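To: Kultberg Still Life list
From: Roos Declercq
Subject: Re: plastic fruit, and is it cheating?

Hello Nima, hello everyone,

Sorry to be slow with this, the kitchen was being painted and the computer was under a sheet until Friday.

Nima Tehrani wrote:
> I have a question that may be silly. I started with watercolor in
> the spring and I love painting fruit, but I only get an hour in the
> evening and by the third evening my pears have gone brown and my
> husband has eaten the grapes. A friend says real painters never use
> plastic fruit because it looks dead on paper. Is she right? And if I
> do get some, what should I put it in? I also can't get a yellow that
> doesn't turn to mud in the shadows. I have the Furnolis student box
> with 14 pans, and a block of their rough paper.

It isn't silly at all, and please tell your friend (kindly!) that I've been at this a long while and have a whole drawer of plastic fruit. Frans calls it the orchard. A painting takes me three weeks of evenings sometimes, and no banana on earth will sit still for that. I do think she's half right about the dead look, but you can fix most of that with the light and with where you put things, so don't let it put you off.

The first thing I'd say is to give yourself one bowl and stick with it for a month. Same bowl, same table, different fruit, different time of day. I used to change everything every time and I never learned a thing from it, because when a picture came out badly I couldn't tell what had gone wrong.
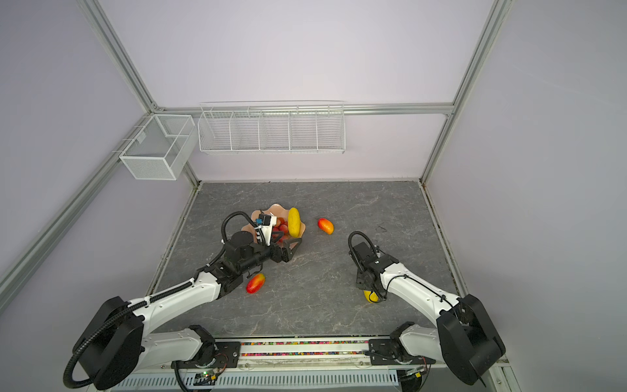
And choose a bowl with a bit of an edge to it. A plain round one is lovely but it's merciless, if your ellipse is off by a hair the whole thing looks as though it's sliding into your lap. With a wavy rim you have some forgiveness. Draw the plain oval first, very lightly, then let the waves go in and out of it, and remember that they bunch up at the two sides and spread out in front. It took Thijs Bosman an entire winter of patient nagging to get that into my head, and I see he's still on the list, so thank you again, Thijs!

Now, the yellow

Your mud comes from putting gray or violet straight into the yellow, I'd bet my good brush on it. I did the same for years. Try this. Lay in the whole fruit with a clean light yellow, leaving the paper bare for the shine, and then walk away and have some tea. When it's bone dry, go over the shadow side with a warmer, thinner yellow that has the tiniest touch of burnt sienna in it. If you want the cool side, use a speck of green and no more than a speck. Then stop, even if it looks too bright, and put the dark into the thing behind it instead.

Plastic fruit does shine more than the real kind, and beginners tend to paint every highlight they can find. Pick one. Make it small, and soften one side of it with a damp brush. If you have speckles, save those for the very last, when you're tired and ready to put the brush down anyway. 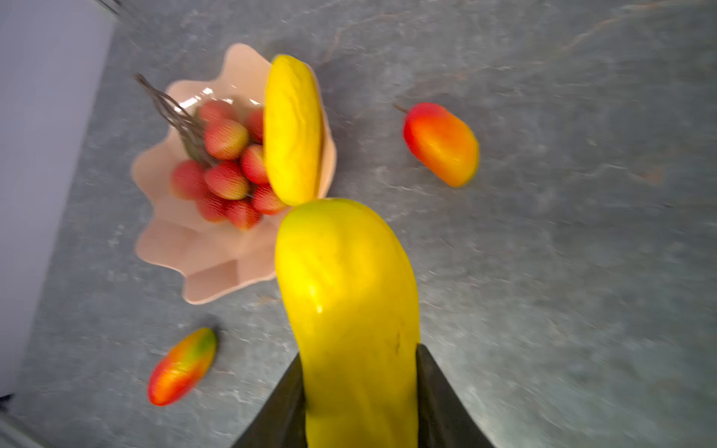 Yellow fruit with one small highlight on its left side and a little green near the top.

I'd get something yellow, something red and something long, so that you have shapes that lean. A bowl of nothing but round fruit looks like a bowl of balls. And when you pile it up, let one piece sit low against the rim and hang some of its color into the bowl. A red fruit in a pale bowl will throw a faint pink on the inside, and if you get that in, even badly, your friend will stop saying it looks dead. Joar Westerberg showed us a sheet with nothing on it but that, bowl after bowl, and I still think about it.

As for the table, I love a veined stone top for this, but please leave most of the veins out. Two or three, faint, running under the bowl, will do the work.
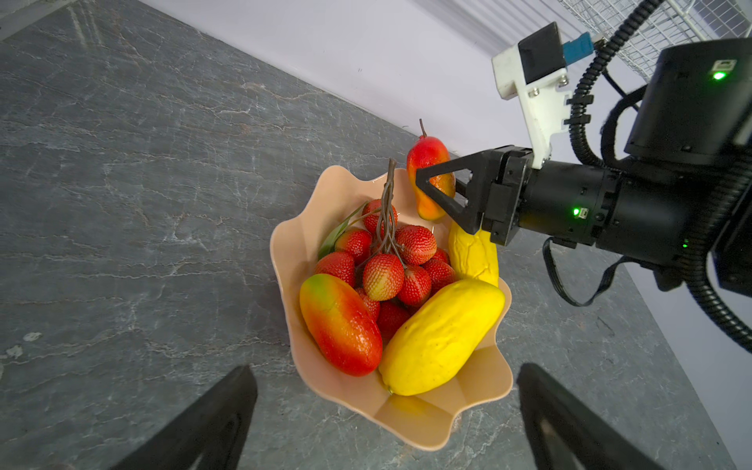
Paper

I wouldn't use the rough block for fruit, dear Nima. Rough paper is grand for hills and weather, but it breaks up a smooth skin and you'll be scrubbing to fill the little holes. Get a few loose sheets of cold pressed and cut them small. The shop on Vatgate sells offcuts in a box by the door, and Mr. Groen there will let you rummage as long as you like if you say good morning first.

Write and tell us how it goes, and do send a scan of the muddy ones too. If anybody has a better recipe for a shadow on a lemon I'd be glad to have it, mine come out like mustard half the time.

Warm wishes from both of us,
Roos

P.S. Frans would like it known that he has never eaten my grapes. He did bite one of the plastic ones, in November, in poor light.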